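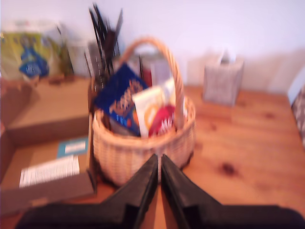
August 16, 2023

Quick one, battery at 2 percent on the laptop and the charger is in the other room.

385 episodes of the basket task so far. Target is 716 before we retrain. Was hoping to be past 500 by now but the Gurkex recorder kept dropping the wrist stream and I had to toss a bunch. Fixed it (bad USB cable. of course).

Task is simple on paper. Packets and boxes in a wicker basket, take one out, set it on the table, done. The handle is the pain. It's tall and it goes right over everything, so you either come in low from the front or you thread the fingers under it, and my hands dont agree with each other on which. So the examples are split. Tried to stick to one approach per session and write it in the notes.

Other stuff I keep forgeting:

- move the clutter between runs. Tissue box, cardboard box, all of it. The Manar policy learned the table last time, not the object
- slow down near the rim. Fast moves = blurry wrist video, can't read any of the print on the packets, and then what is it supposed to learn from
- end every episode with fingers open
- label bad ones right away. Not "later"

Went back through the old Jumach set too, some 569 clips. Kept most. The ones with quick approaches are mush but I left them in for now, want to see if they hurt or help. Vincze arm is still waiting on a new mount so it's just the one setup til September.

Also my wrists hurt. Teleop for a whole afternoon is a workout, need a better chair.

More runs after dinner. Will post the loss curves if they're not embarassing.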